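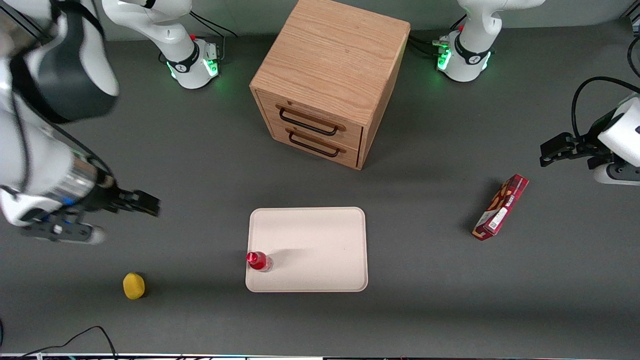 *Two arms, one tray. The cabinet goes on the parts list too.*

# Two-arm cell for the packing bench: buy both now or stagger?

**tramik_bench** wrote:

I have to hand in an equipment request by the end of July and I'd like somebody to yell at me before my boss does. The plan is one table, two arms, parallel grippers on both, fixed camera. The work is small stuff: put this on the tray, put that in the drawer, repeat until retirement. Items run from little bottles to snack boxes.

Sales at Unero quoted me for the pair with an 11 week lead time. Buying one arm now and one next year costs more in total but gets past my boss without a meeting. I would pay a lot to avoid a meeting.

**Hậu Châu** wrote:

Buy both. We staggered ours and the second one arrived with a newer controller that wouldn't share a program with the first. I spent the summer as a marriage counselor.

**drawerpull** wrote:

Disagree with Hậu, respectfully and at length. Look at the list of jobs. Picking up a bottle lying on its side and moving it off a tray is a one-arm job. Opening a drawer with a bar handle is a one-arm job if the cabinet is fixed down. The only time you need the second arm is when something has to be held while something else happens to it. How often is that, per shift? If you don't know, you're not ready to spend the money.

**tramik_bench** wrote:

Cabinet isn't fixed down in the plan. It's a little oak cube with two drawers. I like that it can move.

**drawerpull** wrote:

So does the cabinet. Price of two screws vs. price of an arm. I rest my case.

**Hậu Châu** wrote:

You can't screw it down if the drawers have to face a different way for each job. Ours gets turned all the time. One arm braces, the other pulls. Also the reach: with bases side by side at the back of the table, each arm covers its own half properly and they meet over the tray. With one arm you'll put it in the middle and hate both corners.

**quietgripper** wrote:

Not taking sides on the arms. What's in the budget for cables? I ask because every request I've ever reviewed had a line for robots and no line for getting the wires off the table. Ours had a gripper cable looped over the top of the housing, and we went through 7 of them the first year. Put in brackets, sleeves and spare cables before you put in a second anything.

**tramik_bench** wrote:

The cable line currently says "misc."

**quietgripper** wrote:

Then it currently says zero.

**moss_and_bolts** wrote:

Fingers, too. Stock parallel fingers are fine on a carton. On a soft spongy thing they're OK if you keep the force down. On a glossy little bottle I'd want pads. Arnenari does a pad set for us and I reorder it more often than coffee.

And get the lead time in writing. Ours was eleven weeks as well, and it was eleven weeks for over half a year.

**tramik_bench** wrote:

OK, revised: both arms on one order, same controller version written into the PO, real cable line, finger pads, and a price on the second arm as an option so I can drop it if the meeting goes badly.

**drawerpull** wrote:

Add the screws.

**Hậu Châu** wrote:

Do not add the screws. Clamps, if you must. And ask Unero whether the option price survives into the next budget year, mine didn't.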